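On Sorting Dried Beans, and on Keeping a Table for the Purpose

Posted 2022-07-27 by Pantelis Athanasiadis

Readers of this blog will recall that in April I set out the arrangements under which the pantry of my household is managed. Several correspondents requested further particulars regarding dried legumes, which were mentioned in that post only in passing. The present entry is intended to supply them. It concerns red beans in particular, although most of what follows may be applied to chickpeas and black beans without alteration.

Dried beans are purchased by this household in bulk from D'Souza, a grocer on the north side of Plenside, and are stored in lidded jars on the lower shelf of the pantry. The shop sells from open bins. The customer scoops, the clerk weighs, and the beans go home in a paper sack folded twice at the top. I have bought there since moving to the area and have no complaint to register, but beans sold in this manner have not been through the same cleaning as those sold in sealed bags, and they must be gone through by hand before they are cooked. In past seasons I have removed pebbles, bits of stem, split skins, and on one occasion a small button. The button was returned to the shop and was not claimed.

My late mother sorted beans on a tin tray held in her lap, and for many years I did the same. The practice was discontinued when I found that a tray tips whenever the telephone rings. The work is now done at the table in the back room, which is of pale wood and which I inherited with a number of scratches already in it. A smooth white covering is placed over the top before any sorting begins. Against bare wood, a brown pebble and a brown bean look very much the same in evening light. Against white, the pebble announces itself.

The procedure is as follows. A quantity of beans is poured from the jar onto the center of the white surface. It should be a modest quantity. Persons new to the task invariably pour out the whole jar, and then spend the better part of an hour chasing beans across the floor. The heap is spread with the flat of the hand until it lies in a single layer, and the sorter works from left to right, drawing the good beans toward the near edge and pushing anything doubtful to the far side. Once the layer has been examined, the good beans are gathered back into a pile and transferred to the bowl. The doubtful ones are looked at a second time. I tend toward leniency with wrinkled beans and have never been sorry for it. Beans with holes are discarded.

It is the gathering that causes difficulty. A dried red bean is hard, rounded and glossy, and a smooth tabletop offers it no resistance whatever. Gathering by hand leaves a scattering of escapees at every pass, and the edge of a card, which I used for some time, tends to flick the beans at the ends of the row. I therefore now employ a hand brush with an orange head, gray bristles and a black handle. The bristles are dense and straight, and a broad block of them will move a pile of beans in one piece if the stroke is kept short.

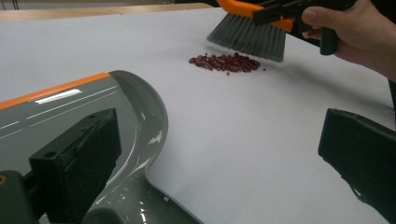 Gathering the red beans with the hand brush. Two strays remain.

The strays are to be expected. My practice is to leave them until the main pile has been dealt with, and then to bring them in by finger. Reaching for each stray with the brush disturbs the pile, which produces further strays, and the exercise may be prolonged indefinitely by this means.

Certain points regarding the brush should be recorded. First, it must be kept for food and for nothing else. Ours hangs inside the pantry door, well away from the broom closet, and any member of the household who uses it on the stairs is required to replace it at personal expense. (This provision has been invoked once.) Second, it is washed in warm water with a little dish soap and hung bristles down until fully dry, ordinarily overnight. A damp brush picks up bean dust and smears it. Third, the grip should be held from above and the wrist kept loose. Pressing down bends the bristles, and bent bristles spring back at the end of the stroke and send the beans wherever they please.

The question of time has been raised by my sister, who lives in Javstead and who regards the whole undertaking as excessive. Sorting enough beans for a large pot takes me 18 minutes when I am not interrupted. I do not consider this unreasonable. The radio is on, the kettle is generally near, and there are few household tasks that may be performed sitting down. My sister buys her beans in cans, and I have eaten very good suppers at her table, so I will not press the matter further in a public forum.

After sorting, the beans are rinsed in a colander under the cold tap, with a hand passed through them several times, and then left to soak overnight in plenty of water. I add salt to the soaking water. There are those who hold that salt toughens the skins, and I held so myself for many years on the authority of a neighbor, but I have cooked them both ways and prefer the salted. The soaking water is poured off in the morning. Red kidney beans in particular should then be brought to a full rolling boil in fresh water and kept there for at least ten minutes before the heat is turned down - this is a matter of safety and should not be skipped, and it applies with special force to those who intend to finish the beans in a slow cooker, which may never get hot enough on its own.

From that point the cook may do as he or she likes. The usual course in this house is an onion cut in half, a bay leaf, a carrot left whole, and a good deal of olive oil added toward the end. Tomatoes go in only when the beans are already tender. If they are added early the beans will remain firm long past the hour at which guests have been asked to sit down, as was established at some cost to my reputation during a dinner two winters ago.

A word on the covering. It is wiped down after each use with a cloth wrung out in warm water, and dried with a second cloth. Red beans leave a faint dust that is not visible until the cloth has passed over it. I do not recommend putting a covering away damp. My previous one was rolled up in that condition and stored behind the pantry door over the summer, and by the fall it could not be kept.

I would add that the sorting table has turned out to be useful for other purposes. Lentils are picked over on it, as are the walnuts which a cousin sends from Flustville. It has also served for the sorting of buttons, of foreign coins, and of the pieces of a jigsaw puzzle bought at a church sale, the box of which promised 1505 pieces. That figure struck all of us as peculiar, and the puzzle remains unfinished, so I am not in a position to confirm it.

It is anticipated that the next entry will address the labeling of jars, on which subject I have received more letters than I can answer individually. Readers with established systems are invited to describe them in the comments. I would be especially glad to hear from anyone who has found a label that survives steam and can afterward be removed without scraping.

Comments

Marguerite T.
Thank you for the note about boiling. My daughter was given a slow cooker for her birthday and I have forwarded this to her. We sort ours on an old white pillowcase, which works well enough except that the beans settle in the wrinkles.

beanpot_jo
I'm with your sister! But I did once bite down on a stone in a bowl of chili and have the crown to prove it, so maybe I should reconsider. How old is too old for dried beans, by the way? I have a jar that moved house with me.

Pantelis Athanasiadis
The household's rule is that beans are dated on the day of purchase and used within the year. Older beans may still be cooked, but they take longer and some never soften. If yours have changed houses, I would try a small cupful first before committing the whole jar.

Rolf in the valley
Masking tape and a grease pencil for the jars. Peels off fine if you don't leave it on for years. I left it on for years.

Marguerite T.
Do you ever use the brush for flour as well, or only for dry beans?

Pantelis Athanasiadis
Only for beans, lentils and the like. Flour works its way down into the base of the bristles and is very tedious to wash out. I use a bench scraper for that.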